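Filldale Storage and Dispatch Building
Quarterly Packing Area Inspection: Checklist and Comments

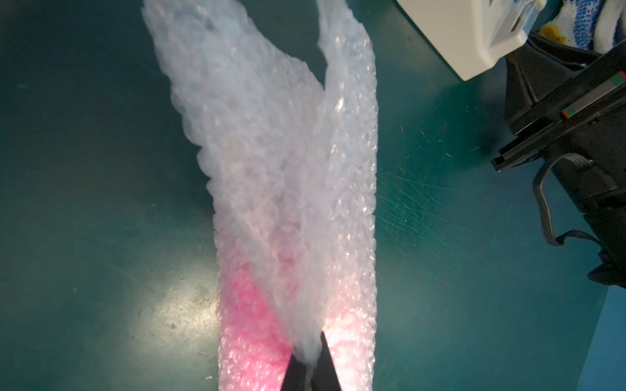
Page last changed: Friday, September 18, 2020

Scope

This checklist covers the packing benches, the materials store, the loading door and the connecting aisles on the ground floor. The upper offices and the yard are inspected under separate schedules. Bubble wrap, paper fill, cartons and tape are treated as combustible stock wherever they are kept, including small amounts held at the benches for the day's work.

Inspector: Ilham Saragih
Accompanied by: shift lead, Pelupessy Packing
Items checked: 43
Items marked Action: 3

Ratings used: OK (meets the site standard), Watch (acceptable now, to be looked at again), Action (must be corrected by the date agreed with the shift lead).

Section A. Fire safety

A1. Extinguishers in place, sealed and within service date. OK.

A2. Clear access to extinguishers and call points. Action.
Comment: Flattened cartons were leaning against the call point by the loading door. They were moved during the inspection, but the same finding was recorded in July. Floor marking is to be painted on both sides of the call point.

A3. Sprinkler heads free of stock and hanging material. OK.
Comment: Clearance under the heads was measured at the two tallest racks. The top beam label still shows the old limit and should be replaced when the racks are next emptied.

A4. Rolls of wrap and foam stored away from heaters and light fittings. Watch.
Comment: The portable heater was unplugged and stored under bench four. It may not be used in the packing area at any time of year. The shift lead will return it to the office.

A5. Waste plastic and paper removed at the end of each shift. OK.

Section B. Floors, aisles and exits

B1. Main aisle clear to its full marked width. OK.

B2. Exit doors open freely from the inside. OK.
Comment: The east door drags slightly on its sill. It opens with one hand, but the hinge should be adjusted before cold weather.

B3. Floors free of loose film, strapping and tape backing. Watch.
Comment: Cut pieces of strapping were found under benches two and three. Loose film on a smooth floor is a common cause of falls, and benches should be swept under as well as around.

B4. Anti-fatigue mats flat, with no curled edges. Action.
Comment: The mat at bench one has lifted along its front edge. Replace it. Taping the edge down was tried last year and is no longer accepted as a repair.

B5. Emergency lighting tested. OK.
Comment: The test record is signed through the end of last month – the book is kept in the first aid cupboard.

Section C. Benches and hand tools

C1. Safety knives only; no fixed or snap-off blades. OK.
Comment: All 19 knives on the issue list were presented and numbered correctly.

C2. Used blades placed in the sharps tin. OK.

C3. Tape dispensers fitted with blade guards. OK.

C4. Roll holders secure, with end stops fitted. Action.
Comment: One end stop is missing from the wide holder at bench three. The holder is to stay out of use until the part has been fitted. Fovov has been asked for a price on two, so that one can be kept as a spare.

C5. Bench height suited to the work and the person. Watch.
Comment: Bench five is fixed at a single height. Staff who find it too low should be given another bench.

Section D. Lifting and handling

D1. Load limit signs posted and readable. OK.
Comment: The posted limit for a single-person lift is 50 pounds. Several staff believed that it applied to team lifts as well, and the shift lead will cover this at the next briefing.

D2. Hand trucks and pallet jacks in good order. OK.

D3. Large, light rolls moved so that the person can see the way ahead. Watch.
Comment: Full-width rolls weigh little but block the view when carried upright. They should be moved by two people or on the flat cart. This applies to short distances too.

D4. Step stools used to reach upper shelves. OK.

Section E. First aid and records

E1. First aid kits stocked. OK.
Comment: Eyewash bottles were replaced with new stock from Trilham.

E2. Accident book available and up to date. OK.

E3. Training records complete for all packing staff. OK.
Comment: Two temporary workers had signed the induction sheet without entering the date. Both entries have been corrected.

General comments

The area was in better order than at the last visit, particularly the materials store. The repeat finding at A2 has been raised with the site manager – a third occurrence will be reported to the building owner under the terms of the lease.

Corrective work is to be entered on the action sheet by the shift lead and initialed by the inspector when it has been seen in place. Copies of this checklist are kept in the site office and posted on the board next to the time clock.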